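Section 6: Showing the Dreko sorting cell to visitors

This section is for anyone who has been asked to run the cell during an open day, a school visit or a customer's first look round. It assumes you have already worked through the set-up in Section 3 and that the arm has been referenced and is happily picking. If it isn't, please go back and sort that out the afternoon before. We have all tried to do it with a coach party coming up the stairs, and it is no fun at all.

Most of what follows was put together by Leen Jaber after the May open day at Bavwood, when over 400 people came past the cell, with additions from Asmaa El Idrissi, who looks after the Irneo training room and has very firm (and very good) ideas about where people ought to stand.

6.1 Before the doors open

1. Switch on the cell at the main isolator and let the controller start up fully. The panel lamp goes from flashing to steady. Have a cup of tea while you wait, but have it away from the table, please.

2. Put out the floor tape. The front line goes 1,490 mm from the edge of the table, measured along the floor, and it should run the whole width of the cell, including the corner by the window that everybody forgets. Children and wheelchair users go to the front of the line, and taller visitors are usually very nice about shuffling back if you ask them.

CAUTION: The tape is there to keep people comfortably placed. It does not replace the guarding. Never open the guard door for a better view while the arm is enabled, however politely you are asked.

3. Choose the VISIT programme from the list. It runs the arm at a gentler pace than the everyday programme and waits a moment over each part before closing the fingers, which gives you time to say what is about to happen.

4. Check that the wrist camera picture is coming through on the big screen. From behind the tape people see mostly the back of the arm, and the screen is what makes sense of it for them.

5. Wipe the table with a dry cloth. Crumbs do confuse the part finder, and there are nearly always biscuits at these things.

6.2 Laying out the parts

Use the emergency stops and push buttons from the demonstration box. They are a lovely thing to show, being bright and familiar and a decent size, and a good many visitors will have walked past a red mushroom button every working day without ever seeing what is fixed to the back of it.

1. Place the sorting tray at the left of the table, as the camera sees it, with its compartments free of anything left over from the last run.

2. Scatter the parts by hand over the rest of the table. Do resist the urge to make neat rows! Visitors are far more impressed when the parts lie at odd angles, and so they should be, as that is the harder job. Turn some caps away from you and some towards you, and let at least one button sit so that the camera looks at it end-on.

3. Leave a finger's width of clear table round each part. The gripper has to get down either side, and parts that touch are quite likely to be nudged along instead of picked.

4. Mix the contact blocks. Some in the box are blue and some are orange and white, and the contrast gives you an easy talking point about how the camera tells one assembly from another. Include the square orange enclosure as well, set at a slant.

5. Jog the arm to the viewing position and compare your table with the camera view below. Yours needn't match it part for part, but it should have the same easy, spread-out look, with open table between the fingers.

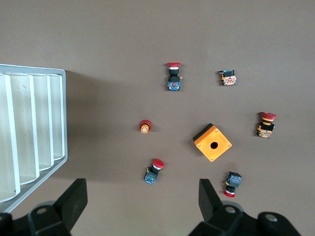

6. Close the guard door and press RESET. The arm will stay put until you press START, so there is no need to hurry.

NOTE: If the part finder misses something, it is most often a part without a coloured cap. Turn the part a little and try again before you start changing any settings.

6.3 Running the demonstration

1. Say hello, tell people where the way out is, and point to the real emergency stop on the front of the cell. This matters more here than with most demonstrations, as the table is covered in buttons that look just like it and are connected to nothing whatsoever. Asmaa likes to ask the group which one they would press, and it does wake everybody up.

2. Press START and let the first pick go by without talking. People want to watch, and you will only be talking over the nice bit.

3. Explain the second and third picks as they happen: the camera finds the part, the wrist turns to suit it, the fingers close, and over it goes to the tray.

4. Take questions while the arm carries on. Allow 14 minutes for a group from hello to goodbye, and a little longer for apprentices, who ask the best questions.

CAUTION: If a part is dropped, press HOLD and wait for the arm to stop before opening the guard door. Do not reach in from the side.

NOTE: If your open day falls during Ramadan, ask beforehand whether visitors would like an earlier slot, and move the refreshments table out of the demonstration area.

6.4 Between groups

1. Press HOLD, open the guard door and tip the tray back into the demonstration box.

2. Look over the fingers for scuffs, and check that the bolts on the mounting blocks have not worked loose.

3. Lay the parts out afresh as in 6.2. A different arrangement each time keeps you interested too, which helps a good deal by the sixth group.

4. Write the group size in the visit log, along with anything the arm struggled with. Fault codes go in the right-hand column. If code 83 appears more than once in a day, clean the camera window and see Section 9.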